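エヴモント共用スペース備品整備事業 進捗報告

2023年3月6日

いつもご支援をありがとうございます。1月からの整備の進み具合をご報告します。結論を先に書いておくと、机はそろいました。棚はまだです。前回の報告書に「棚は間もなく」と書いた件については、「間もなく」の解釈に幅があったということでお許しください。

1 机について

助成金の大半を充てた作業机は、木の天板のものを2台、スタダヴサイド(Stodavside)から購入しました。見積もりの段階では白い化粧板の机のほうが安く、こちらの会計上の良心は強くそちらを推していたのですが、試しに借りた白い机は照明を正面から跳ね返し、午後になると全員が目を細めて作業するはめになりました。積み木の色を見分けるための机で目を細めるのでは本末転倒です。差額は椅子の買い替えを見送って埋めました。椅子は引き続ききしみます。

木の天板にして良かった点は、まず音です。積み木を落としても、以前の折りたたみ机のような、隣室から苦情の来る音がしません。次に、物が置かれた場所で止まっていてくれること。前の机はわずかに傾いていて、丸いものは例外なく窓側へ旅に出ていました。球の積み木が一つ足りないまま今日に至っているのは、そのころの遺産です。

悪かった点も書きます。木ですから、しみも点も筋も付きます。申請書の「美観の維持」という項目に、当方は威勢よく丸を付けました。丸を付けた本人として申し上げると、美観は維持されているというより、味わいの方向へ移行中です。水拭きのあと乾拭き、飲み物は机に置かない、という決まりを壁に貼りました。貼り紙のすぐ下にマグカップが置かれていたことが既にあります。
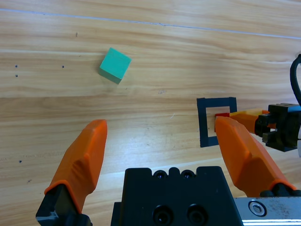
天板の保護については、透明なシートを敷く案と、何もせずに使う案とで意見が割れました。シートの見本を取り寄せて敷いてみたところ、積み木を滑らせるたびに端がめくれ、めくれた下に消しゴムのかすがたまり、三日で全員が嫌いになりました。見本は丁重に返送しています。そのため、購入予定だったシート代は未執行です。年度末までに蜜蝋ワックスと布に振り替えたく、別紙の変更届をご確認いただければ幸いです。

2 積み木について

積み木はクラムス(Clamus)の一組を使っています。緑の立方体は、ご覧いただいたとおりの青みがかった緑で、これを青と呼ぶ人と緑と呼ぶ人がいまだに和解していません。在庫表では「青緑」としました。すると今度は「青と緑の二つがあるのか」という問い合わせが来ました。現在の表記は「青緑(一色)」です。事務というのは、こうして少しずつ長くなります。

表面のつやのないものを選んだのは正解でした。つやのある見本は見栄えこそ立派でしたが、指の跡が目立ち、拭いても拭いても誰かの親指が残りました。つや消しのほうは置いたときの影も読みやすく、面の明るさの違いがはっきりするので、形の話をするときに助かっています。

活動の中身は申請時の計画からあまり動かしていません。置く、向きを変える、離れたところから見てどう見えるかを言葉にする、片付ける。四つ目がいちばん難航しています。斜めに置いた立方体を「ひし形」と言う人が必ずいて、そこから話が広がるのですが、広がった分だけ片付けが遅れます。片付けの時間を予定表に太字で入れたところ、太字で入れたぶんだけ目立つ遅れになりました。

消耗による買い足しは、今期はありません。角のへこんだものが出ましたが、使えるので使っています。へこんだ角を下にして置けば誰にも分からない、という提案は採用しませんでした。検品表には「へこみあり、使用可」と書いてあります。

3 収納と棚

冒頭で触れた棚です。パクザド(Pakzad)に注文した棚は、1月に届くはずでした。届いたのは側板と説明書で、棚板がありません。問い合わせの結果、棚板は別便とのことです。別便がいつ来るかは別の部署が知っており、その部署の連絡先は別の部署が知っています。支払いは納品完了後の契約ですので、助成金はまだ動いていません。側板は壁に立てかけてあり、遠目には現代美術に見えなくもないようです。

棚が来るまでの間、積み木は色ごとに布袋へ入れ、机の下の箱に収めています。袋の口を二重に結ぶ人がいて開けるのに手間取るため、紐をやめて留め具に替えました。留め具は手持ちの余りを使い、費用はかかっていません。こういう節約だけは得意です。

4 会計

今期に新しく発生した支出のうち、少額のものは次のとおりです。詳細は領収書の写しをご覧ください。

机用の布 1000円
在庫ラベル 100円

在庫ラベルは17枚つづりのものを買いました。袋に貼るには十分な枚数のはずでしたが、「青緑」の表記変更で貼り直しが続き、残りは心細くなっています。追加で買う場合も事業費には計上せず、当方の事務費から出します。色の呼び名をめぐる争いの費用まで、ご負担いただくわけにはいきません。

机の購入費は前回ご報告した額から変更ありません。送料の請求が一度重複しましたが、先方に連絡して取り消し済みです。

5 今後の予定とお願い

次の期間は、天板のワックスがけ、棚の組み立て(棚板が存在すると確認でき次第)、在庫表の見直しを予定しています。ワックスがけの間は机を片方ずつ使えなくなるため、活動の回数は減らさず、一回の人数を絞って対応します。

お願いは一つです。シート代からワックス代への振り替えについて、可否をお知らせください。金額の枠は超えません。お返事をいただくまでは、乾拭きで粘ります。

なお、次回の報告書では棚について「間もなく」という言葉を使わないことにしました。届いていれば「届きました」、届いていなければ「届いていません」と書きます。

エヴモント共用スペース 備品担当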